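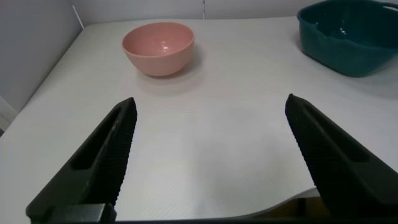
Why do some old churches have pictures painted right on the walls?

Long ago most people who came to church couldn't read, so painters told the stories in color where everybody could see them.

I've been nuts about wall paintings since I was little, and my favorite kind is called fresco. The painter spreads wet plaster on the wall and paints on it before it dries. As the plaster hardens, the color gets locked in, so it becomes part of the wall! You have to be quick, though. Painters plastered just the patch they could finish that day, and if you know how to look (go slowly, and stand a bit to the side) you can sometimes find the lines between one day and the next.
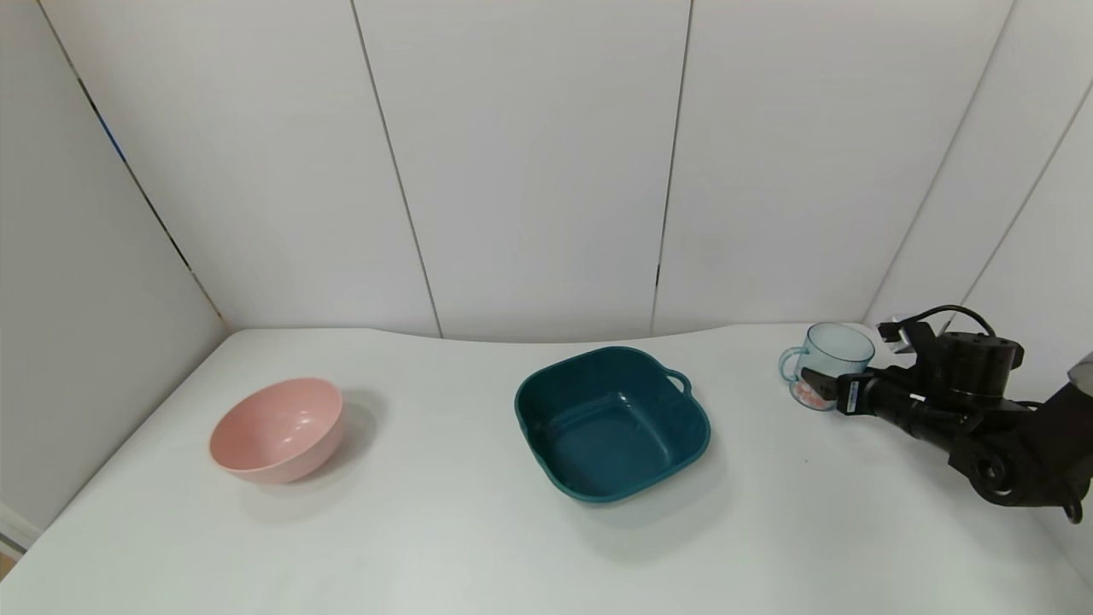

Fresco colors came mostly from the ground. Red and yellow were kinds of earth, ground into powder and mixed with water. Blues and greens were trickier, and a really good blue could cost a fortune. Think of a pink like the bowl on the left. A painter could get close to that with red earth and a lot of lime white. The dark teal of the square basin next to it would be much harder to make!

Last August I visited the chapel at Tadwood, where the ceiling took 315 days of plaster patches. I lay flat on a bench to look up at it (I asked first) and got a very stiff neck. Next I want to see the one at Kullent, which has a whale.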